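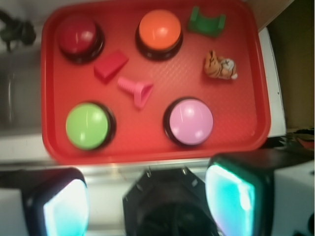
Wrist view of the practice tray: four push buttons, with small toys between them.

Workshop tips: teaching an arm by remote control

The following advice is issued by the Plustside workshop to members who record demonstrations on the Drunska bench.

Fix the tray first. Mark its corners on the table with tape, and check the marks at the start of each session.

Move the hand controller slowly. A press on a domed button should come straight down. If the fingers meet the cap at a slant, lift clear and begin again.

Pause for 3 seconds above the target before lowering. Do not correct the approach while in contact.

Members may record up to 70 demonstrations in a session. Tired operators cut corners, and the arm will copy them.

Move the toys between runs, but leave the buttons where they are until the set is complete. A block close to a button is useful practice - a block resting against one is not.

Watch the wrist view as well as the arm itself. Glare on a shiny cap can hide its edge, and a lamp moved slightly to one side often helps.

Delete failed runs on the same day. Our present set holds 1397 runs, and sorting the early ones took far longer than recording them.

Wipe the finger pads with a dry cloth before parking the arm.

Last revised 13 April 2025

Comments (3)

Prernska
Does the pause apply when picking up the toys as well? Our runs look jerky without it.

Đào
We use it for both. Tape on a pale table lifts after a week or so, by the way. Pencil lasts longer.

Prernska
Thank you. Will try pencil.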